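Chapter 5: Why a Rumour Feels Like Proof

By Michalík
Last updated 9th June
17 shares · 3 comments

One March evening the lights went out across the town of Jeltia, and by breakfast a good many people were quite sure that somebody had done it on purpose.
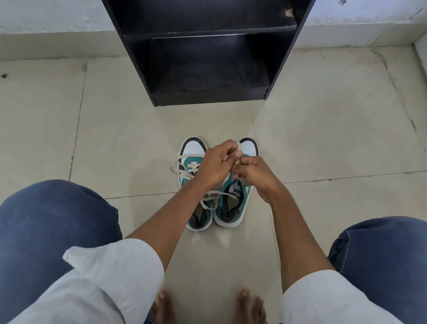
The story they told one another was a good one, I must admit. Brolumex, the company that ran the power station, had been asking the council for money all winter, and a blackout was just the thing to frighten the councillors into paying up. A leaflet called the Bronimus Letter was soon going through letterboxes – 200 copies of it, all unsigned – and it laid out the whole plot in such a confident tone that readers who had shrugged at the gossip began to wonder.

We shall be spending a fair amount of time in Jeltia over the coming pages, so do make yourself comfortable. The official inquiry blamed a worn switch and a slow repair crew. Plenty of townspeople found this hard to swallow, and I would ask you not to think them foolish for it. Brolumex had been caught hiding faults before, and people who have been misled once are right to ask questions the second time. Real plots do happen, and some of them have come to light through the stubbornness of ordinary people who kept on asking.

What we want to look at in this chapter is the step that comes after the asking. The leaflet pointed out that Brolumex stood to gain from the blackout, and then went on as if that settled who had caused it. It is an easy step to take, and I have taken it myself more than once – usually late in the evening and in good company. Before you read on, jot down what you would need to see before you believed the leaflet, and then what you would need to see before you gave it up. Keep the page somewhere safe, as we shall come back to it when we open the repair crew's logbook in the next section.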